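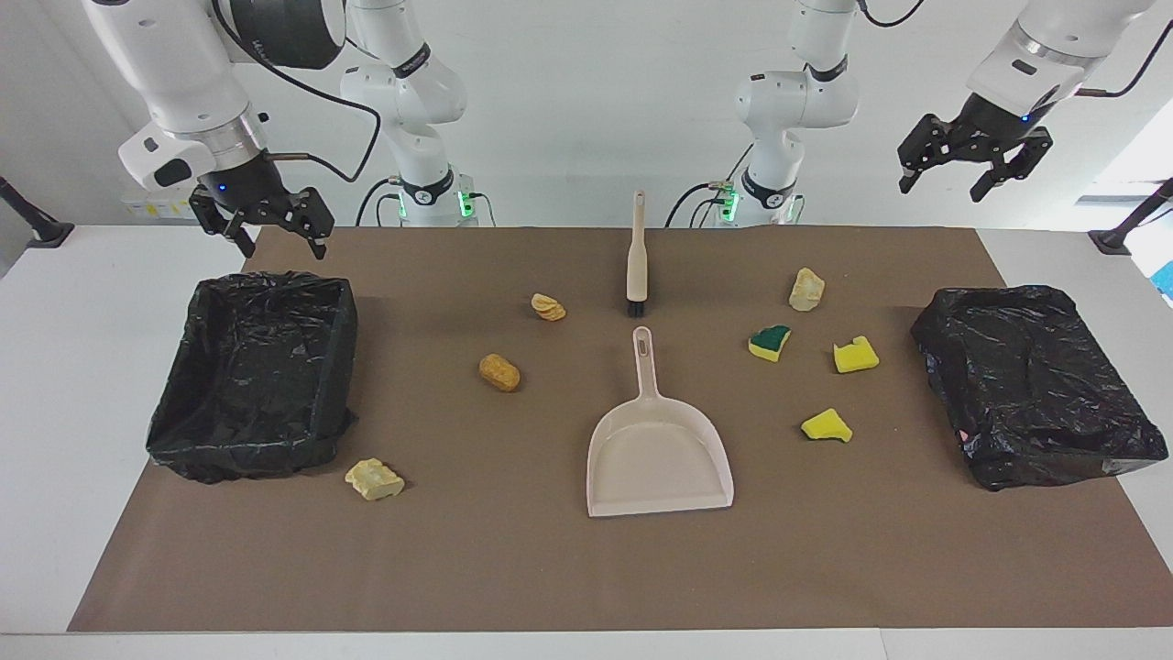 The two-arm cleanup table at the Dosdale workshop finally has both arms up and talking to the same computer, and I could not be happier with how March went! If you haven't been by the back bench lately, come look. Both bases are bolted down behind the big brown mat, the status lights are green, and we have moved on to the fun part, which is giving the arms a mess to deal with. Right now that means sponge pieces all over the mat, a brush and dustpan between the two sides, and a bin lined with a black trash bag for each arm.

Sponge turned out to be a great thing to start on. It squashes, so a clumsy grip doesn't hurt the fingers, and no two torn chunks sit the same way. We've been mixing plain cream pieces with bright yellow ones and a scrubber with the green scouring side still on it. The scrubber is harder than it sounds -- one face gives and the other doesn't, and the grip force that suits one will let the other slide.

The dustpan is the real goal. One arm is supposed to hold the pan down while the other works the brush, and getting two arms to share that little patch of mat without bumping elbows has eaten most of our evenings. The Skotitel controller lets us set a keep-out zone for each arm, and we had those set much too wide at first. With the zones pulled in to 148 mm the brush can reach the lip of the pan from either side. Speed is still way down for now. It will come up once we trust the zones.

Money, for those who asked at the last open bench: we have spent $1590 from the project fund so far, not counting the arms, which came to us through the Brito equipment swap. Another $89 went to cable sleeves and a second power strip, and you will notice we still need more cable sleeves. The Dallamov finger pads are on order in the softer rubber.

Things we could use: old kitchen sponges (clean, please), trash bags in the small size, and a dustpan with a thicker handle if you have one lying around. We'd also love help from anyone who has calibrated a pair of arms to a shared table before. Ours agree with each other to within 4 mm near the middle and drift apart toward the corners, and we'd like to know why.

Next session is Sunday at the back bench. Bring safety glasses, and please keep the red stop button where it is when you wipe down the table.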